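People wanted: help us write the house rules for two-armed robots that handle laundry

Hi! I'm Nandini Hegde, and I look after working practice at Jorklow. We're putting together a code of practice for robot arms that fold clothes, and I need people to come in, watch, try things and argue with me about the wording.

You don't need a technical background. Some of our best comments so far came from a woman who ran a dry cleaner's for years and had strong opinions about sleeves (I had none before I met her, and now I have plenty).

The draft has 14 rules. They cover where people may stand while the arms are moving, who gets to restart after a stop, how cables near the table should be run, and what to do when a garment snags. A couple of them I'm happy with. The rest read like they were written by engineers at the end of a long day - which they were, and I was one of them.

Most of your time would go on jobs like the one on our bench now, a big beige shirt laid out flat with a gripper at each lower corner. Sleeves give us the most to argue about, and rule six (hands off the cloth until both arms are parked) gets tested on every one of them.

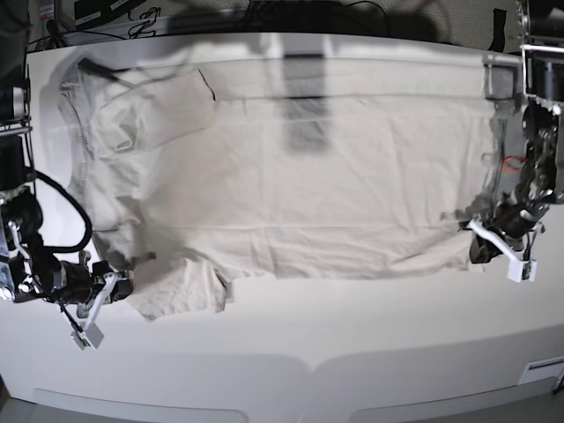
What you'd do

You'd come to our Plomham workshop for 2 sessions in October. In the first you read the draft, watch the arms work and mark up anything unclear. In the second you run the table yourself, with Keerthana Unnithan beside you on the stop button, and tell us which rules you forgot. Please tell us! A rule people forget is one I want to rewrite.

We pay $98 per session, and lunch is on us. You need to be 18 or over and okay with standing for a while. Tie long hair back and leave the bracelets at home.

How to apply

Send me a few lines about yourself and any work you've done with clothes, machines or safety rules. Applications close 08/03/2019, and I'll write back to everyone.

Related calls
Reviewers for our lifting and carrying checklist
Night shift technician, Isetwood
Translator for the Huamán training notes

Contact Jorklow | © Jorklow, all rights reserved | Back to top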